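April, Saturday, bench 2

Sharpening trial on the Vomeck folders, carried on from Thursday's notes. Same blade shape as before, drop point, liner lock. Started with the one Yuto Kinoshita sent back from Zedatdale as "won't hold an edge".

Edge as received was rolled along the belly, fine near the heel. Set the bevel again on the 700 stone, then 3000, then a plain leather strop. Cuts printer paper cleanly now. Went through 131 strokes of sisal rope on the board before it began to slip. The Plellen folder did 318 on the same rope last month, but that one has a thicker blade and I had put a steeper angle on it, so the two numbers should not be set side by side yet. Need to repeat the Plellen at the lower angle.

Pivot on the Vomeck was gritty. Took it down, wiped the washers, one drop of light oil each side. Lock-up is good, no side play. The clip screws are soft and one head is already going. Do not use the long driver on them.

Stubbs wants the handle scales checked for shrinkage as well - not started.
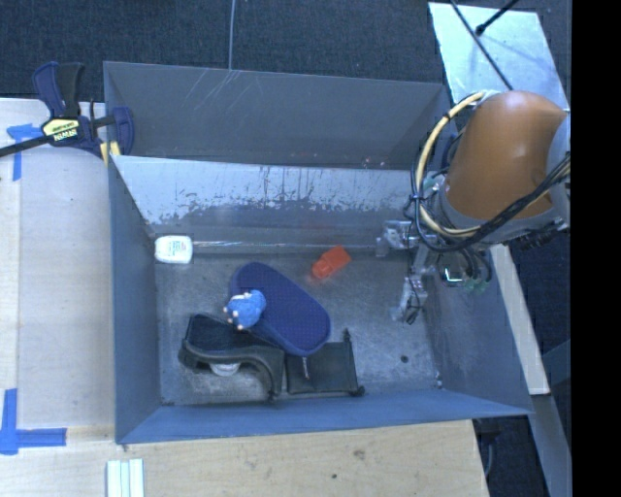 Scratches on the flats are the next job. The satin finish shows every mark if the blade is laid down on the stone too early, and I did that twice on the left side. For the write-up we need words for wear that we all use the same way. The bin floor is a fair guide: fine scratches with cloudy marks among them is what I would call "scuffed", and the ragged, speckled patches on the inner rear wall are "worn through" for our purposes, whatever the cause. By that measure the Vomeck is scuffed on the left flat and clean on the right.

To do: repeat rope test with Plellen, order clip screws, ask Yuto what he had been cutting.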